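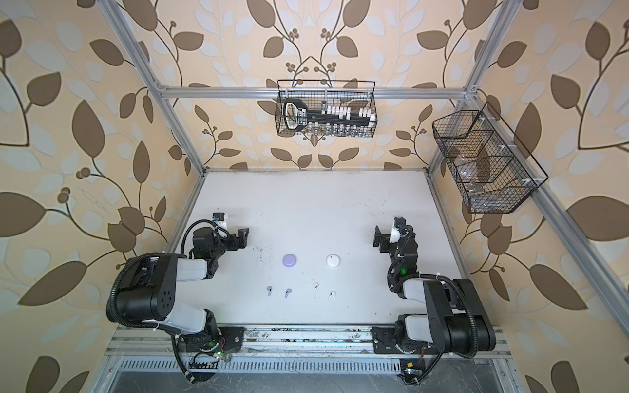
Talks on the disputed crossing at Brennan resumed in November after a gap of 40 days, with delegations from Corkomness and Brolwood meeting under the chairmanship of Deepak Joshi. The two sides have agreed a draft agenda but little else. Brolwood wants the crossing reopened to lorries first, while Corkomness insists that families come before freight. The goods at issue are mostly small and dear, the sort of thing that fits in a coat pocket, and both customs services say they lose money on them for as long as the crossing stays shut.

Under the draft, 232 people a day would be let through in each direction on foot. The Corkomness list of separated families has 2,438 names on it, and its delegation asked for the daily figure to be raised. Brolwood refused, saying it did not have the staff to check more papers than that.

The harder question is the Avis valley, where both governments claim the road and neither repairs it. Brolwood has 695 troops there under the terms of the last truce. Corkomness says they should leave before any treaty is signed. Brolwood says they will leave afterwards — and has offered no date.

Joshi told reporters that he had not expected a settlement at this round and would not put his own proposal on the table until both sides had answered in writing. He has asked for those answers before the next meeting, which will again be held in Brennan. The truce remains in force until then, and the crossing remains closed.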